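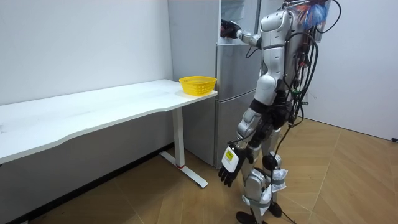 Students on the robotics course at Plelurside College have reached the last round of the Merkard Household Task Challenge, a competition for college teams working with full-size robots. The team of 9 has spent the spring term preparing for the kitchen task, in which a robot has to open a refrigerator, find the items on a list and put them in a basket. The college's practice corner is a plain one, with a tall silver fridge against the wall, a long white desk beside it and a yellow basket at the fridge end of the desk. The silver-and-black humanoid works in the space between the desk and the wall, with its cables running down its back to the floor.

The final takes place in June at the Ketilsson Hall, where teams will work in a kitchen they have not seen before. Each team gets two attempts, and the better one counts. Points are given for every item that reaches the basket undamaged, and there are extra points for closing the fridge door at the end. Teams lose points if a student has to touch the robot during an attempt.

Nuno Mota, who teaches the course, said the door had taken up far more of the term than anyone had planned for.

"We thought we would be on to the food by the second week," he said. "Then we found that the seal on a fridge door holds on quite hard, and lets go all at once. If the robot is pulling with a straight arm at that point, the whole body wants to come back with it. The students had to think about where the feet go before they could think about the hand."

The group tried several ways of standing. They settled on a position slightly to one side of the door, with the pulling arm bent and the other arm kept down by the side. Mota said the change was suggested by a first-year student who had noticed that she never stood straight in front of the fridge at home either.

The students control the robot themselves during practice and record each attempt. The recordings are then used to train the software which will run the task without a person at the controls. By the end of last month the team had logged 2776 attempts, of which 1518 were judged good enough to use for training. The rest were kept as well, and a group of three students has been sorting them by what went wrong.

According to their list, the most common fault is a hand that closes too early. The second is a hand that reaches the right place on the door but at the wrong angle. Dropped food comes some way down, though it is the fault that visitors tend to remember.

Choosing what to practise with has also been left to the students. The challenge rules say only that the shopping list will include fruit, a carton and one soft item, so the team has worked through its own list of things of different sizes and weights.
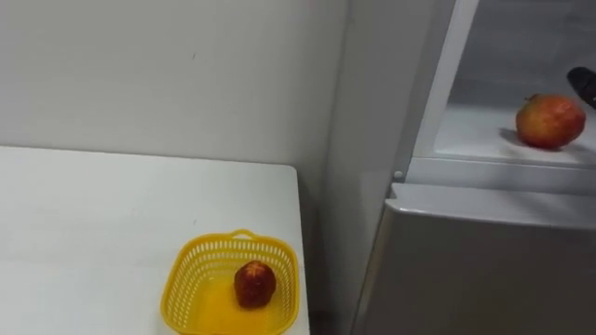 Fruit was the first group they took on. An apple is a fair size for the hand but can roll when it is touched off centre, while a strawberry needs a much lighter grip. The students now use separate grip settings for the two, and the software has to choose between them from what the camera sees. A red apple and a strawberry make a useful pair for this, Mota said, as colour alone is not much help in telling them apart.

Putting the items down has had less attention so far. The rules allow the basket to stand anywhere within reach of the robot, and the team has mostly kept it near the corner of the desk, so that the arm has only a short way to travel from the shelf. In the final, the judges will decide where it goes. The students plan to start moving it about after the Easter break, including to the far side of the worktop.

The course has been running at Plelurside for two years and is open to students from engineering, computing and catering. Two members of the present team are catering students, and they drew up the handling notes for the food – how hard each item can be pressed, which way up it should go and what should not be put on top of it. The notes run to four pages and are pinned up in the practice room.

Zokach, a local engineering firm, is paying for the team's travel and has lent the college two of its staff for one afternoon each week. They have mainly been helping with cable routing and with the safety checks which have to be signed off before any team may enter the hall.

Over 181 students took part in the first round of the challenge, which was held online and judged from video. Five teams have gone through to the final. Plelurside is the only one of them entering for the first time.

Practice will carry on through April and May. The college is holding an open evening in May, from 6pm, when visitors will be able to watch the robot attempt the full task and talk to the students. There is no charge and no need to book, but under-12s must come with an adult. Parking is available behind the main building – the entrance on the hill side will be closed for repairs.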